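Trallcombe Tilt Guard – add-on for two-armed home robots

In stock. Ships in 3 days. Works in the simulator and on the real thing.

Let me start with the mess, because that's the reason this product exists at all and I get asked about it in pretty much every email.

I'd been running my two-armed robot through house layouts in the simulator for months, and everything was going great. It opened drawers, it went down hallways, it turned around in bathrooms without hitting the sink. Then one evening in July I loaded a new layout, sent the robot off, went to make a sandwich, and came back to a log full of red. The arms had both gone into a protective stop. The base thought it was perfectly level. The head thought the floor was somewhere up the wall. And the planner, bless it, had believed the base and kept sending arm moves for a room that was sitting at a completely different angle from the one the camera was getting.

My first guess was a bad layout file. It wasn't the layout. I reloaded it 4 times and the tilt came back every time, always right after the torso leaned forward to reach. The lean was being added once by the torso joint and then a second time by the head, so the more the robot leaned, the more wrong it got. Small leans, no big deal. Big leans, and the gripper ends up heading for a wall it thinks is a doorway.

In a simulator that costs you a sandwich break. On a real robot with two arms out in front of it, in a real bathroom, that's a cracked sink or somebody's elbow. I didn't love that thought, so I built the Tilt Guard.

What it does

The Guard is a small box that sits between your robot's torso and the arm controller. It has its own tilt sensor, which doesn't listen to anything the robot says about itself. It compares what it feels with what the robot believes. If the two disagree by more than 2 degrees for longer than a blink, the Guard holds both arms where they are and tells the planner to quit sending moves. The base gets a stop too, unless you've turned that part off (please don't turn that part off).

It does not try to fix the problem for you. I went back and forth on this – an early version nudged the head back to level on its own, and it made things worse, because now there were three opinions about where the floor was. So it holds, it beeps, and it writes down what it saw. You do the thinking.

The simulator plug-in comes with the box. Same limits, same log format, same annoying beep. You can also buy the plug-in alone if you haven't got hardware yet, and plenty of folks start there.

What's in the kit

The Guard box with mounting plate
One torso cable and one arm controller cable
The simulator plug-in, with the Grurholm test house (the layout that caught my fault)
A printed setup card, which I promise is short
Four screws, plus spares, since I drop them too

Specs

Sensor checks per second: 448
Default limit: 2 degrees of disagreement
Arms supported: up to 2
Log: plain text, time-stamped
Status light: green for happy, amber for checking, red for held

Will it fit my robot?

If your arm controller has an outside hold input, yes. If it only has the big red button, you'll want the Arkley adapter, sold separately. Fair warning, the Arkley takes a bit of patience to wire up, and you should do it with the power off and the arms supported so they don't sag on you.

One more thing about fit. The Guard is not an emergency stop and it doesn't replace one. Keep your button, keep it where you can reach it, and keep people out of arm's reach while you're testing. I wish I didn't have to write that, but I've read some of your emails!

Testing it before you trust it

Run the Grurholm house in the simulator first. Park the robot, lean the torso forward slowly, and watch the log. With a healthy setup the two tilt readings climb together and the light stays green. With the double-counting fault, they split apart early, you get amber, then red, and the arms hold.

Look at the view from the robot's head as well as the numbers. I stared at my logs for ages when one look at the room would've told me plenty.
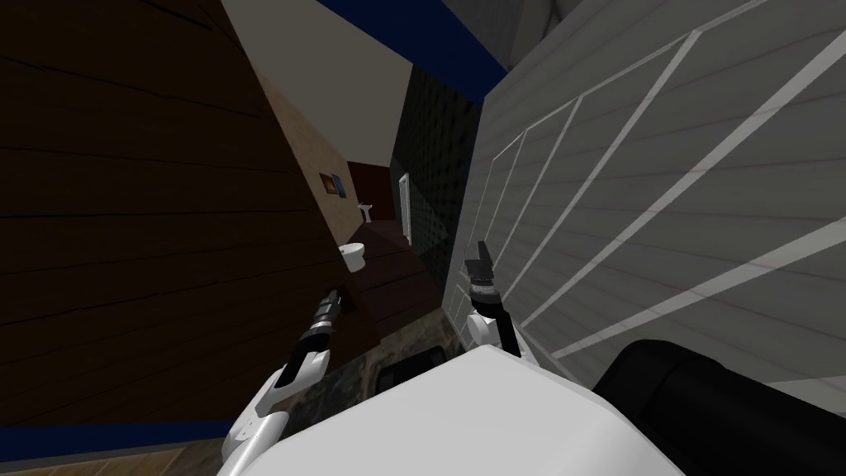 Head view in the simulator, both arms forward and the room well off level.

If yours looks tilted like that, check the head settings before anything else. There's usually a box marked something like "include torso lean," and it should be ticked in one place only. Save, restart, and run the lean again from the beginning. Don't just clear the hold and carry on, because the planner may still have old moves waiting in line.

Known problems

The beep can't be turned down on the first batch. Tape over the speaker helps.

Thick carpet gives you false ambers when the base rocks. Raise the limit to 3 degrees and see if they go away.

The plug-in and the Khumalo viewer don't get along if you open the viewer first. Start the plug-in, wait for green, then open Khumalo. A fix is in the works.

Returns

Send it back within the month if it doesn't suit you, scratches and all. Please put the log file in with your note, as it saves us both a lot of typing.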